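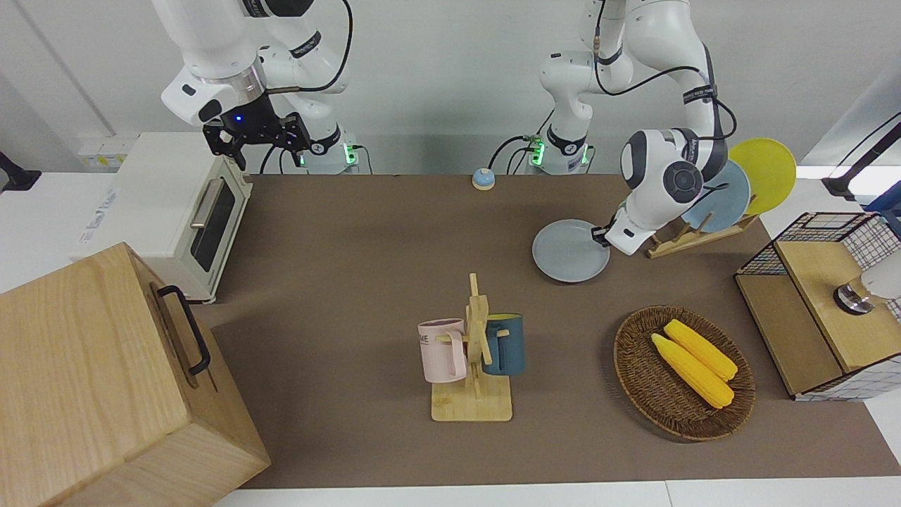
Kitchen helpers wanted — Gurkon shared kitchen, day and evening shifts

Gurkon
Jobs
Rooms
Contact

Posted Feb 22, 2024
Hours: 24 a week, split over four shifts
Where: Usach building, ground floor, door on the Carrillo Street side
Start: as soon as you can

Short version. We need two people to keep the ground floor kitchen going. Washing up, putting away, wiping down, making sure there's a plate when somebody wants a plate. No cooking beyond toast. Sorry for the rushed ad, the last one went down with the old website and we are already a pair of hands short.

About the place

Gurkon rents out desks and small rooms by the day. Up to 100 people in the building when it's full, most of them want a hot drink before ten and something toasted at lunch. The kitchen is small. One worktable does most of the work — brown mat on top, cream toaster oven at one side, dish rack at the other, mug tree towards the front. Call bell with a blue dome at the back. If it rings, go and see who wants what.

There is a second kitchen upstairs at Irkard, who have the top floor. Not ours. You may get asked to lend them mugs. Lend them mugs, write it on the sheet.

What you'll be doing

Plates and bowls washed, dried and back where they live. Plates go in the rack one at a time, on edge, not stacked flat on the mat.

Mugs on the tree, by the handle. Yes the pink one with ME on it goes on the tree like the rest, it isn't anybody's.

Toaster oven. Crumbs out after every lunch, glass wiped with a damp cloth, handle as well. Let it cool first. Don't use the scourer on the outside, it takes the printing off.

Wooden box with the black handle — lid stays shut, nothing stood on top of it. It holds the spare tea towels and the good tray. Check it on Mondays and tell us what's low.

Mat lifted and wiped underneath at the end of the evening shift. Table edge too, people forget the edge.

Wall sockets at the back: dry cloth only. Nothing wet anywhere near them please.

Bins, recycling, food waste out to the yard by half eight at night. Gate code given on your first day.

Restocking: tea, coffee, milk, bread, washing up liquid. There's a list on the inside of the cupboard door. We get through 300 teabags in a busy week so do look before it runs out, not after.

Shifts

Day shift, 8 till 2
Evening shift, 2.30 till 8.30

Both have a half hour paid break. You'd do two of each most weeks, we can swap things round if you've school runs or classes, just say early. No weekends apart from one Saturday in December when we do the big clear out (paid extra, lunch included).

Who we're after

Someone tidy who doesn't mind doing the same job six times in a morning. Happy on your feet. Able to lift a full crate of crockery with help. Friendly enough at the bell.

Kitchen or cafe work before this is handy but not needed. First shifts are always done with one of us alongside. Food hygeine certificate useful — if you haven't got one we pay for the course and the hours you spend on it.

You must be 18 or over for the evening shift becuase of the locking up.

What you get

Paid weekly, every Friday
190 hours of paid holiday a year, bank holidays counted in that
Free lunch on shift, drinks whenever
Apron and two shirts, we wash them
Flat closed shoes are on you I'm afraid, no open toes
Bike rack in the yard, no car parking

How to apply

No form. Send us a few lines with your name, a phone number, which shifts suit and anything you've done before that fits, paid or not. Put KITCHEN in the subject line or it'll land with the room bookings. CV if you've got one handy, fine without. Or hand a note in at the front desk, weekdays 9 till 5.

We'll ring everyone who writes, yes or no. Then a short visit, half an hour or so, you see the kitchen, put a rack of dishes away with us and ask whatever you like. Paid trial shift after that if we both fancy it.

No agencies. Step-free entrance from the Carrillo Street side, lift to all floors. If you need anything set up differently for the visit put it in your message and we'll sort it beforehand.

Ad stays up until both jobs are filled.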